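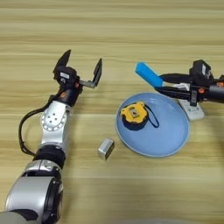 Gripper notes, 10th October

I have been putting off writing this one up until I had run both sets of fingers through the same list of things. Now I have, so these are my notes on the Fastport and the Jistunik, mostly so I can stop digging through a paper notebook when someone asks me which to buy.

Some background for anyone who hasn't read the older posts. I run two arms facing each other over one table. Until January I only had one arm going, and I used the same pair of short fingers for everything. Those were fine for blocks and bad for almost anything a person keeps in a drawer. Hongjun Dong told me to stop fiddling with the control code and change the fingers, and I ignored that for longer than I should have.

What I wanted to find out

Which finger set drops fewer things, which one can get under flat objects, and how much each one cares about my cameras being slightly wrong. I did not test payload. I don't pick up anything heavy enough for it to matter.

The objects

I kept the set small and ordinary. A blue foam block, a tape measure with a wrist strap, a white remote control, a small metal block, and a shallow light blue plate to put things in or take things out of. The foam is the easy one. The remote is the one I dread. The tape measure is in the set for its strap, and I'll get to that.

Each object got 12 grasps per finger set from fixed starting spots, then I did a long run with everything on the table at once and let the planner pick the order. The long run came to 294 attempts over both sets before I called it done. I threw out the ones where I had bumped the table.

Foam block

Both sets pick it up every time if the force is low. At the force setting I use for hard objects, the Fastport fingers squash the foam enough that the width reading stops being useful, and my code decides it has missed. That isn't the fingers' fault. I check for a successful grasp by asking whether the fingers stopped before they were fully closed, and the threshold was set for harder things. I now keep a separate threshold for soft objects. It is one line in the config and I should have had it from the start.

The other thing with foam is where you hold it. If you grab it off center, the long end droops or swings when the arm speeds up, and then it is not where the planner thinks it is when you go to hand it over to the other arm. Slowing down fixed most of this.

Tape measure

The casing is chunky and rounded, and I expected it to roll out. It did a few times with the Jistunik set, always when the fingers closed high on the curve. Coming down lower solved it.

The strap is worse than the casing. It lies differently every time. If it lies across the spot where a fingertip needs to go, you pinch strap and casing together and the whole thing comes up tilted. If it trails, it can catch on the rim of the plate on the way out. I don't have a real answer. I lift straight up for a while before moving sideways, and that helps. Tegwen Wogan suggested training the detector to label the strap as its own object so the planner can avoid it. I have started on the labels and I have 100 done, which is not enough.

Metal block

Small, hard, slick. The bare Jistunik fingers let it twist when they closed unevenly. I put a thin rubber pad on each one and the twisting went away. The Fastport fingers come with a pad already, and it has held up so far.

With something this small, camera error is the larger problem. An error that makes no difference on the foam puts a finger right on top of the metal block. Most of my failures here were the fingertip landing on the block and the arm stopping on the force limit. I redid the hand-eye calibration in the middle of testing and had to repeat every metal block grasp, since the numbers from before and after could not be compared.

Remote

Flat on the table, not much height, and a smooth plastic case. You have to bring the fingertips nearly to the wood. I set the lowest approach height by hand for each finger set, using a strip of paper under the tip as a feeler. With the Fastport I could get low enough and stay there. With the Jistunik the tips are a bit rounder and the remote sometimes squeezed out downward.

It also gets nudged. If the remote is near the plate, one finger needs the space where the rim is, and something has to give. I ended up adding a rule that rotates the wrist so the fingers close on the sides away from the plate. When that isn't possible, the other arm moves the plate first. It is slow but it works.

Controller

I ran everything through the Eynon box for the first half and the Arkeo for the second. I liked the Eynon's logs, which are plain text and easy to search. The Arkeo handles two arms with less setup, and its keep-out zones are easier to edit. I have had one near miss between the arms, on the Eynon, and it came from a zone I had typed in wrong. I'm staying on the Arkeo for now.

Cables

Leave more slack than you think at the wrist, then check it at the far ends of the reach, with the wrist rotated both ways. My first routing looked tidy and pulled tight as soon as the wrist turned over. A loose loop has worked better. The loop does need to stay out of the way of the other arm, so I walk through the handoff poses at low speed whenever I change anything.

Where I ended up

The Fastport fingers are staying on the arm that does most of the picking. For the other arm I don't mind the padded Jistunik set, and it costs less to replace when I drive it into the table. If you only handle soft or blocky things, get the cheaper one and spend your time on calibration.

Still to do: finish the strap labels, try the remote with a thin lip glued to one fingertip, and rerun the handoffs at normal speed. I also want to swap the two finger sets between arms and repeat the metal block, to be sure I'm not blaming the fingers for something in the wrist.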